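# Enport Cell Rules Pack

**For arm-and-gripper benches, real and simulated**
Page last revised 21 Aug 2022

If you've ever walked up to a bench robot that somebody else set up and wondered which speed it was left on, the Cell Rules Pack was written with you in mind. It's a set of working rules for small robot cells, the kind with one arm, one gripper and a tabletop of everyday things to pick up and put down. We began it as a few laminated sheets for our own workshop in Randstead, and it has grown (rather more than we planned!) into a proper binder with a matching set of simulation scenes.

## What comes in the pack

- A ring binder with 159 printed rule cards, wipe-clean and colour-coded by task stage
- 3 wall charts: start-up, handover and stopping
- A licence for the Etasik scene library, so each pick-and-place rule can be tried in simulation first
- A bench logbook with carbon copies

## How the rules are organised

The cards follow the order of a working day. You begin with the cell itself — fixings, cabling, the emergency stop, who holds the teach pendant — and then move on to the approach, the grasp, the lift and the release. Each card has one rule on the front, and on the back a short note on how to check that it's being followed. We've kept the language plain, as our customers range from college labs to fellows running a single arm at the end of a packing line.

The approach cards are the ones people write to us about most. They ask for the gripper to be open before it comes down over the table, for the path to stay clear of the object until the last move, and for the object's pose to be confirmed before the fingers close. A cup on its side is a different job from a cup standing up, and the rule set treats it as one, with its own grasp points and its own permitted approach angles.
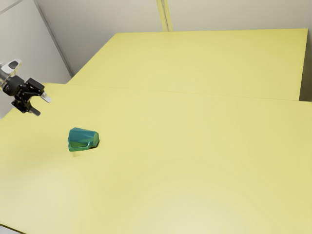 Handles get a card to themselves. Our rule is that the programmer decides beforehand whether the handle is a grasp point or a keep-out zone and writes that decision in the log, where the next operator can find it. You're welcome to choose either, of course, but please don't leave it for the afternoon shift to guess.

Every new routine should finish 6 clean runs in simulation before it goes anywhere near the real bench, and the first live run is done at reduced speed with a hand on the stop. It does feel slow the first few times, we know, but you'll settle into it.

## Working alongside your standards

The pack is a companion to your own risk assessment and to whatever machinery safety standards apply where you are. It doesn't replace either, and it isn't a certificate of compliance. If a card and your site rules disagree, follow the stricter one and drop us a line so we can look at the wording.

## Versions and ordering

The Phillips edition has larger type and a heavier cover for shop-floor use, with the same cards inside. Both editions are in stock, and the next set of replacement cards goes out to registered owners in December.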